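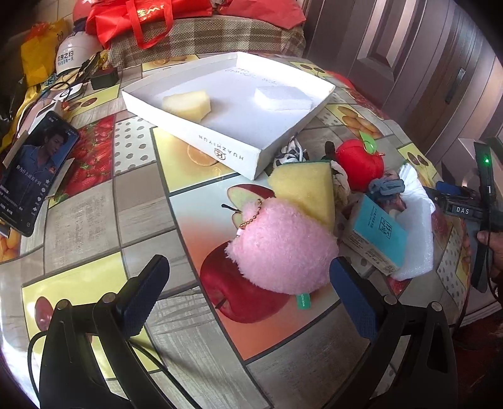 ホーム 暮らし 片づけ・収納 新着 未解決 ログイン

食卓に集まる小物の山をどう分ければいいでしょうか

Juraj Kopecký
2026年3月30日

食卓の片づけについて教えてください。

うちは食事も子どもの工作も手紙の整理も同じテーブルでやっています。置き場所の決まっていない物が少しずつ集まって、気がつくと山になります。対策のつもりで浅い白い箱のふたをトレー代わりに置いたのですが、物の多くはふたの中には入らず、その脇に積まれていきます。

今あるのは、スポンジ、白やベージュの布、青っぽいグレーの布のバンド、赤いりんごの形のおもちゃ、白い発泡材の塊、QRコードの付いた小さい紙箱、金色のボールチェーンが付いたピンクの丸いふわふわなどです。大きい物はひとつもありません。種類がばらばらで、どこから手を付ければいいのか分かりません。

困っているのは次の点です。

・布とスポンジを同じ場所に置いてよいか
・ふわふわの飾りの毛をつぶさずにしまう方法
・発泡材と小箱は捨ててよいものか
・テーブルクロスの手入れ

クロスは表面につやがあり、りんごの絵や水玉の入った柄物です。柄がにぎやかなので、小さい物を置くと紛れてしまいます。食事のたびに山を端へ押しやって、食べ終わるとまた戻ってくるという状態が冬からずっと続いています。引き出しは居間に二段だけ空きがあります。収納用品を買い足すのは、できれば避けたいです。

Rhodri Griffiths

似たような食卓で暮らしています。うちでやっている順番を書きます。

最初に、布とスポンジを山から抜いてください。この二つがあると山が大きく見えますし、下の物が隠れます。布は使ったかどうか思い出せなければ全部洗濯に回します。迷う時間のほうがもったいないです。スポンジは台所に戻します。布と一緒に置くのはやめたほうがいいです。少しでも湿っていると布のほうに臭いが移ります。うちは一度それで台ふきんを何枚もだめにしました。

次に箱類です。小さい紙箱は、中身が入っているかどうかを開けて確かめます。空で、中身をもう使い始めているなら、箱に書いてある使い方や型番を携帯で撮ってから古紙へ出します。QRコードが説明書のページにつながっていることもあるので、捨てる前に一度読み取っておくと後で困りません。読めない言語の箱でも、写真さえあれば翻訳にかけられます。

発泡材は、何かの緩衝材だったのなら、その品物を返品する可能性があるうちは残します。返品期間が過ぎたら処分で構いません。ごみの区分は自治体で違います。私の住むVelstead地区ではプラスチック資源ですが、可燃になる所もあります。角が欠けて粉が出るようになった物は、袋に入れてから出してください。つやのあるクロスには静電気で粉が付いて、拭いてもなかなか取れません。

ふわふわの飾りは、引き出しに入れると必ずつぶれます。チェーンが付いているなら、吊るすのがいちばん簡単です。玄関のフックでも、かばんの持ち手でもかまいません。すでに毛が寝ている場合は、目の粗いくしを軽く通して、手で振って空気を入れます。濡らすのは最後の手段にしてください。

箱のふたのトレーは悪くないと思います。ただ、斜めに置いてあると脇に物を置きやすくなります。テーブルの縁にぴったり沿わせて、角をそろえて置いてみてください。うちはそれで脇に積む癖がだいぶ減りました。中に入れるのは「今日中に動かす物」だけにして、寝る前に空にします。入りきらない日は、物が多すぎる日です。

おもちゃは持ち主に返すだけです。

つくし野

テーブルクロスのことだけ書きます。

表面につやのあるクロスは、たいてい樹脂で加工してあります。普段は水で絞った布で拭いて、すぐ乾拭きすれば足ります。油が付いたときは、食器用洗剤を薄めて拭き、そのあと水拭きを二回します。洗剤が残ると白く曇ります。アルコールは印刷が落ちることがあるので、使うなら端で試してからにしてください。スポンジは柔らかい面で。硬い面でこするとつやが消えて、元には戻りません。

それから、ゴムや柔らかいプラスチックの物を長く置いたままにすると、クロスにくっついたり色が移ったりします。おもちゃは早めにどけたほうがいいです。私は赤い色を移してしまい、結局クロスごと買い替えました。

柄に紛れる件は、無地のランチョンマットを一枚敷いて、小物はその上だけと決めると見つけやすくなります。

mori_74

全部捨てる。一週間困らなければ要らない物です。

Juraj Kopecký

ありがとうございます。布は洗濯機に入れ、スポンジは台所へ移しました。小箱の写真も撮りました。発泡材は、届いた品に不具合がないか分かるまで、四月いっぱい残しておきます。ふたは縁に沿わせて置き直してみます。全部捨てるのは家族が反対しそうなので、見送ります。

コメント

さくら餅
ふたのトレー、うちも使っています。紙なので、濡れたコップを置くとすぐにふやけます。飲み物だけは入れない決まりにしました。

Rhodri Griffiths
それは書き忘れました。底に古いクリアファイルを切って敷くと長持ちします。

こたつ猫
発泡材を小さく切って引き出しの仕切りにしている人はいませんか。カッターだと切り口がぼろぼろになります。

つくし野
刃を新しくして、一度で切ろうとせずに何回か軽く引くときれいに切れます。新聞紙の上でどうぞ。クロスの上で切ると下まで切れます。

こたつ猫
もう切ってしまいました。クロスも。

前の質問 次の質問 片づけ・収納の一覧へ戻る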